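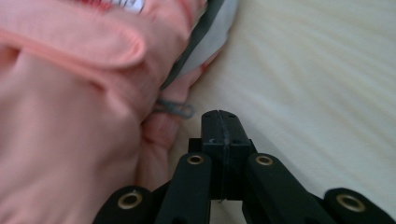 I've been going to the Saturday robotics club at Lisumside since July, and this term I finally got put on a project of my own. Well, shared. There are two of us on it and we were given laundry, which was the one left on the board after everybody else had picked.

The task is small on paper. Use the hand-held gripper to fold clothes, record each go, and hand the recordings over to the group doing the training. They want the model running on the arm before we go to the Malloton meet, where every club has to show a household job done from start to finish. Tesodby did cutlery last time and did it well.

I had never used a hand-held gripper before. It has a handle for each hand and linkages that open and close the fingers, and for the first hour my wrists ached because I was gripping the handles far too hard. After that it gets easier. You learn to keep your elbows in and move from the shoulder, and you stop trying to be quick.

Cloth is awkward. With a block or a cup you can aim for the middle and close. With a garment you have to decide which layer you want, and the fingers will happily take two if you come in too steep. Anything with a zip or a thick seam is worse again. I found it best to come in low, nearly flat, and close slowly while watching the edge of the fabric. My partner prefers to come straight down and pinch. We have agreed to record both ways and let the training group sort it out.

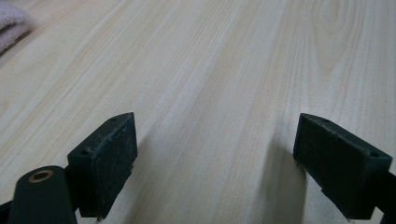
The other thing I got wrong early on was the start position. I was beginning each recording with the fingers already on the cloth, and we were told to throw those out. A recording should begin with the gripper open and away from the item, so that the approach is in there too. That cost us 28 recordings. I was annoyed for most of the bus ride home, but they were right and the notes did say so on the second page.

We have a target of 261 good ones before the meet. A good one means the item ends up folded, nothing gets dragged off the table, and you don't stop halfway to scratch your nose. On a decent afternoon we manage nearly 15 an hour between us, less when we are on something fiddly. Socks count as fiddly.

I've been doing most of the sock work. The pair gets laid together, folded and put in the tray, and then you start again with the next. The club has a naming scheme for the files called Tyagi, which is just item, person and take number with dashes in between, and I still manage to type it wrong. If anyone from the club is reading this, the ones marked "scok" are mine and I will fix them. 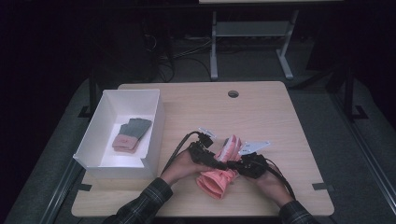
3 min read

Next session we move on to towels. I've had a practice and they are kinder than socks — the corners are easy to find and the cloth stays where you put it. The hard part is the second fold, when the towel is thick and the fingers have to open wide to get round it. I might ask whether we can try the longer finger pads from the cupboard.

I also want to go back and redo some of the early takes from my first afternoon. They passed the check, but I watched a few back and the movements are jerky, with long pauses where I was obviously working out what to do next. I don't know how much that matters to the training. I'll ask before I delete anything.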